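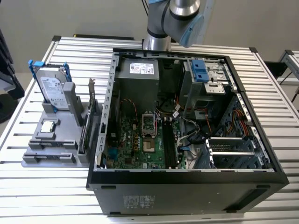 Re: [shopfloor-automation] Teardown cells, current state

The question of whether a machine can strip a desktop PC unattended depends on which step you mean. Lifting out a drive in a carrier is a reasonable job for an arm. The carrier has a defined shape, it comes out in one direction, and it can go to a known spot. A fixture tray beside the case, with a place for the drive, an upright slot for the card and a raised pedestal for the cooler, takes most of the guesswork out of the put-down side. The cabling is another matter. A bundle of loose wires across the middle of an open case has no fixed pose, and two towers of the same model will not have it in the same place.

On 2022-06-28 a list member wrote:
> Zilemham is quoting us a cell that does full
> disassembly of mixed desktops. Is anybody running
> one without an operator standing next to it? Our
> intake is 400 units a month and I can't justify it
> if a person has to clear every second fault.

We ran a trial at the Martinelli site in January. 103 towers, 4 case types, side panel taken off by hand before loading. Drive removal was fine on the tool-less carriers and poor on anything with screws. Memory was acceptable once we slowed the latch motion down. We gave up on power connectors and had a person pull them ahead of the cell - that one change did more for uptime than the new force settings. Mean cycle was 331 seconds per unit, not counting the manual steps. A trained person is faster.

Ask Zilemham two things before you sign. First, what "mixed" means in the quote, by case model. Second, whether the fault rate includes units rejected at loading. Drekoline left those out of their numbers and we only caught it in the raw logs.

I have the Jodico gripper finger drawings if they are any use to you. They fit blue-handle carriers only.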